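Calthorpe's Long Road Back to the Top Division

When Calthorpe Athletic were relegated for the second time in 3 seasons, the club's board was advised to sell its training ground. The offer on the table would have cleared the debt and paid the first-team wages until the following summer. The directors declined it by a single vote, and the consequences of that decision are now visible every time the team sheet is published.

Seven of the players who started the opening match of this season came through the academy at Berkley Lane. The captain, the first-choice goalkeeper and both full backs joined the club before the age of twelve. For a team that had spent the previous decade bringing in experienced players on short contracts, the change has been considerable.

Wayne Rudd was appointed head coach in November, with the club four points from the bottom of the second division and without an away win. He had spent six years in charge of the under-18 side and had never managed a senior match. Supporters were not uniformly pleased. Attendance at his first home game, a goalless draw against Durau, was the lowest of the campaign.

"I understood the reaction," Rudd said. "People had paid for their season tickets expecting a name they recognized. I asked the board for time, and I asked the players to run more than they had been running. Those were my only two requests."

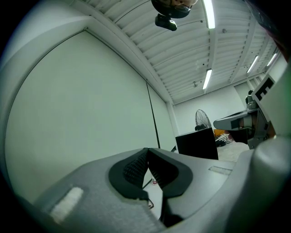

The black fingers of a gray hand-held gripper, with a thin cable on the floor beyond.

The results improved slowly. Rudd moved the defensive line higher, a risk that cost the team goals in its first month, and gave a regular place to the teenage midfielders he had coached since they were fourteen. Calthorpe finished that season in eleventh place. The following year they reached the playoff semifinal, where they lost to Bramwell Town on penalties after leading for most of the second leg.

That defeat is still discussed at the club. Bramwell equalized from a corner in stoppage time, and television replays suggested that the ball had last touched one of their own forwards before going out. No formal complaint was made. The squad returned for preseason training a week earlier than scheduled, at the request of the senior players.

Promotion came at the next attempt. Calthorpe conceded fewer goals than any other side in the division and secured second place with a 1-0 win at Durau, watched by 700 traveling supporters in the uncovered east stand. The only goal was scored by a substitute making his fourth senior appearance.

The top division has presented different problems. The wage bill remains among the smallest in the league, and the ground, with its narrow field and old floodlights, needed substantial work before it met the licensing requirements. The main stand was closed for part of the summer, and 40 seats behind the north goal have been removed to create a wider exit.

Rudd has resisted calls to enter the transfer market in force. The club signed two players before the season began, a central defender and a forward on loan, and he has indicated that further arrivals will depend on injuries. The academy, meanwhile, has extended its program to 60 places and now trains at Berkley Lane on four evenings during school terms, beginning at 5:30.

Calthorpe go into the winter schedule in fourteenth position, with home matches against Bramwell and Durau still to be played. The directors have offered Rudd a new contract, and discussions over its length are continuing.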